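サイト内を検索 キーワードを入力
ホーム 講演メモ 過去の回 お問い合わせ

講演メモ「家の水、どこへ行ってる?」
2018年9月2日(日曜日)

(最初の1分はゆっくり。マイクの音量を見ながら)

えー、こんにちは。今日は節水の話なんですが、がまんの話はあまりしません。私、がまんが本当に苦手で、シャワーを短くしようとして3日で挫折した人間です。なので今日は、自分の家の水道メーターを読むところから始めます。

去年の4月から、うちのメーターの数字をノートにつけ始めました。最初に書いた数字が3,761。これ、見た瞬間は何の感想もわかないんですよ。ただの数字。ところが毎週つけていると、増え方の大きい週と小さい週が見えてきて、急に面白くなるんです!

(ノートを持ち上げて見せる。後ろの席には見えないので読み上げる)

で、台所です。皆さん、食器を洗うときの水、一番使うのはどこだと思いますか。うちの場合は「すすぎ」でした。蛇口を開けっぱなしで、考えごとをしながらお皿を1枚ずつ……やりますよね。私はやってました。
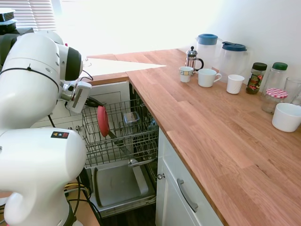 食洗機の上段ラックと赤いお皿

食洗機のある方は、予洗いをどこまでやるか、一度見直してみてください。私は以前、ほとんど洗い終わったようなお皿を食洗機に入れていました。二度洗いです(笑)。今は固形の汚れをヘラで落とすだけ。油のひどいものは古新聞でひと拭き。機種によって勧め方が違うので、説明書はぜひ見てくださいね。

(ここで手を挙げてもらう。「予洗いする人?」 多かったら少しいじる)

食洗機がない方は、洗い桶です。うちの母の世代は当たり前に使っていましたけど、私は一人暮らしを始めたときに買わなかった。場所をとるのがいやで。結局、折りたためるのを買って、流しの横にぶら下げています。

それから、すすぐ順番。コップが先、油ものは最後。知ってるよ、という顔の方もいますね。でも疲れて帰った夜にできるかどうか、なんです。私は週に二回くらい忘れます。

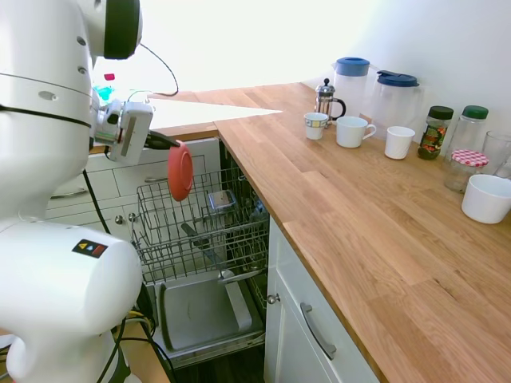
あと、まとめて洗うこと。半分しか入っていないのに回すのはもったいないし、かといって詰め込みすぎると洗い残しが出て、やり直しになります。うちは朝の分を夜まで待たせて、一日一回と決めました。夏はにおいが気になるので、そこは無理せず回してます。

(時間が押していたら次は飛ばす)

Janidgateの集まりで話したときに、お風呂の残り湯はどうですかと聞かれました。洗濯の「洗い」に使って、すすぎは水道水、というのがうちのやり方です。入浴剤を入れた日は使いません。ポンプのホースが固くなって、このあいだ買い替えました。

最後に漏水の調べ方。家じゅうの蛇口を閉めて、メーターの小さいコマを見ます。回っていたら、どこかで漏れてます。うちはトイレでした。音がしないので全然気づかなかった!

(配布資料は20部しかないので、ご家族で1部)

では5分休憩のあと、質問の時間にします。メーターの場所がわからない方は、休憩中に声をかけてください。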